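Itora FAQ - new album, tour, tickets, vinyl

We get the same emails every day so it's all going in one place. Check this first, then write to us. Answers get changed when there's news.

Is there a new album?
Yes. Tracking is finished, mixing is most of the way there. Rory did all the guitars at home this time and the drums were cut at Forsyth, same room as the last one.

What's it called?
Cimero. Said like it looks. No, it isn't a concept record. Two of the songs share a riff, that's as far as it goes.

When's it out?
First single in December. Album after that, no date we can give you yet. Vinyl plants are slow and we'd like everything out together if we can manage it.

Who's in the band now?
Lorna Imrie on vocals and bass, Rory Laing on guitar. Drums on the record are a session player who'll be announced with the single. Please stop guessing in the comments, you're all wrong so far.

Is it heavier than the last one?
Lorna says yes. Rory says it's faster, which he thinks is the same thing. Seven songs, 46 minutes, the closer is the long one.
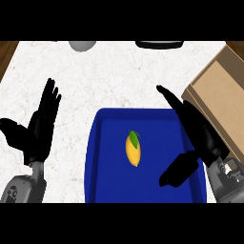 Will the old demos be on it?
One. "Irkmont" got re-recorded with a new middle section. The rest stay on the demo tape, and the tape is sold out, and we dont have a box of them hidden anywhere.

How many vinyl copies?
2000 on black. No color variants on the first run. If it sells through we'll look at a second pressing and that might be a color, don't hold us to it.

Can I preorder?
Not yet. Mailing list gets the link first, then everybody else a few hours later. Anyone selling a "preorder" right now is not us.

Are you touring?
Working on it. A short club run first, then whatever festivals will have us. Cities get posted when the contracts are signed and not before. Asking for your town does help a bit, so go ahead.

What time are you on?
Depends on the venue. Usually 9:30 pm if there's two supports. Check the venue's page on the day, they know before we do.

All ages?
Wherever the venue allows it. Some of them don't and we can't change that.

I bought a ticket for the canceled show. Refund?
Goes back to the card you used. If it hasn't turned up, contact the ticket seller with your order number. We never had the money so we can't send it back to you.

My shirt came in the wrong size.
Email the shop with a photo of the label and your order number. Wait for a reply before mailing anything back, we've had packages show up with no name on them.

Can my band open for you?
Send one link and the city you're in. One. Nearly 46 bands wrote in last time and the ones with a single song linked all got listened too.

Can I film at the show?
Phones fine. Anything bigger, ask the venue and us first. No flash at the front, Lorna can't see her pedals.

Tabs?
Rory is writing some up for the single. Tuning is drop C, except the closer.

Still stuck? Use the contact form and put the subject in the subject line. Replies take a few days, longer in December.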